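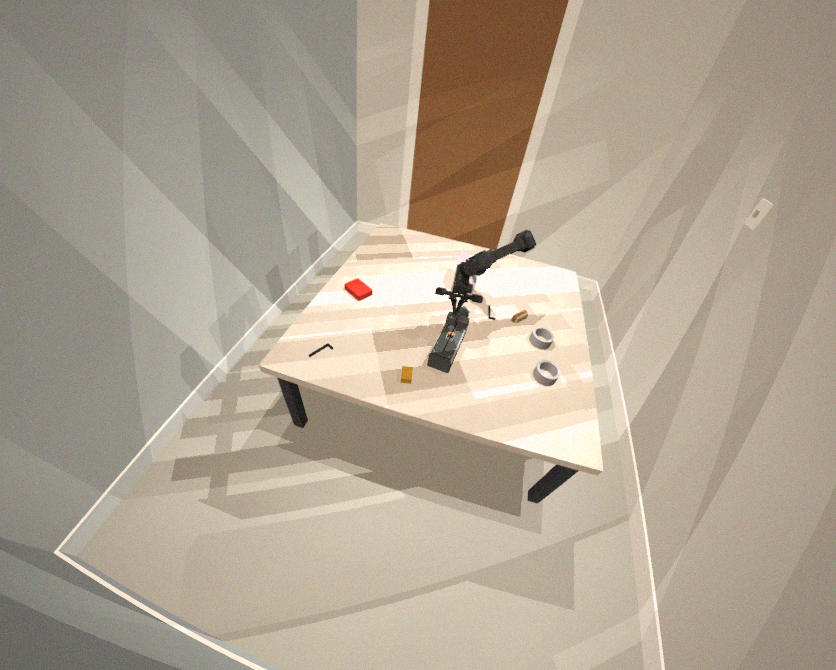

Sado Automation Club – simulation bench

Okay, I promised a thread on our scene rules, so settle in. We rewrote them in October and I've been boring my housemates with them ever since. You lot are next.

1/ Rule one: nothing goes on the virtual table without a name. A real name, too. "block_final_new" got through last spring and I'm still finding it in log files. Red block, yellow block, hex key, ring. Say what it is and move on.

2/ Every scene gets a boundary box and the arm has to know about it. Yes, in sim! People say "it can't hurt anyone in there" and sure, it can't. But the habits you pick up in sim walk straight over to the real bench with you, and I'd like my teammates to keep their fingers.

3/ The base gets fixed before anything else goes in. Then the arm, then the small stuff. We used to let folks do it in any order and you'd get an arm that spawned a hair above the table and dropped at the first time step. Very funny the first time. Less funny when you've queued 480 runs overnight and every one of them starts with a hop.

4/ Aisling Costello asked me why we even bother with a door and a light switch in the room. Fair question! Our rule says the background has to look like a place where someone could walk in. It also gives you something upright to check your camera against when you've rolled the view by accident (me, weekly).

5/ Lighting. Oh boy. The old rule was one soft lamp straight overhead and everything looked lovely, and then the vision model fell over as soon as it met a window. So now at least 2 lighting setups per task, and one of them has to be nasty. 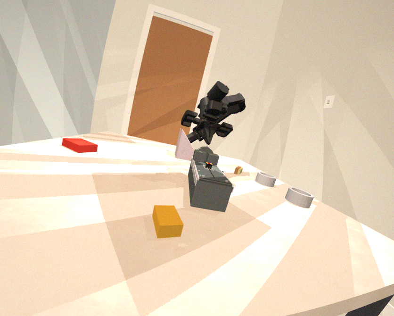 6/ Which gets me to the rule people argue with most – you don't get to tidy a scene to make your numbers better. If a run goes badly under ugly light, it stays in the set and you write down what the light was doing. The yellow block sitting in the shade while the red one is out in the bright part is exactly the kind of contrast I want in there. Same table, and your color thresholds had better cope with both.

7/ Gripper clearance: 18 mm between closed fingers and anything you aren't picking up, at the start of every run. Breathnach on our team wanted it tighter. We tried tighter. We went back to 18.

8/ Log the seed. Log the seed! If I can't replay your run I can't review it, and I will send it back with a sad face. Run 944 did something gorgeous with a ring and we have never been able to get it again.

9/ Someone over at Soltgate asked if they can borrow the checklist. Go for it, it's a plain text file. Just keep the version line at the top so we know which one you're yelling at me about.

10/ Next up is the Grorivis write-up, where we try to agree on what counts as a successful pick. Current draft says lifted, held, and put down where you said you'd put it. There are already three comments on the word "held." Send me yours before I lock it – replies are open.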